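Questions I get about my soda collection

How did you get started?
My roommate Angharad Lewis came back from a trip with a melon soda in her bag and I kept the empty. That was 574 drinks ago, and yes, I've tasted every one of them (even the pickle one!).

Do you keep them full or empty?
Empty. I rinse them with warm water, leave them upside down overnight and put them on the shelf by country.

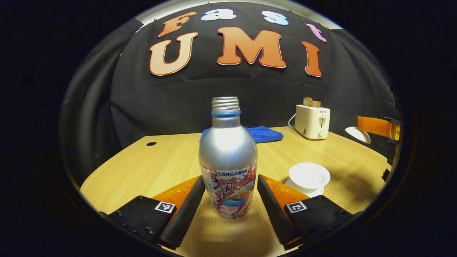

Sangaria, cap off.

Do bottles with caps count more than cans?
Not to me! Some collectors are picky about it, but I'll take either. I do save the caps in a separate jar.

What's the most you've ever paid?
70 dollars, for a ginger beer from Drakau. It was flat. I still love the label.

Will you trade?
Sure, if you're in the US. Send me a list and I'll write back by Friday, usually with way too many questions about your doubles.

Can I come see the shelves?
They're in my apartment, so no, sorry. I do bring 10 favorites to the Lollorport swap every September, so come say hi!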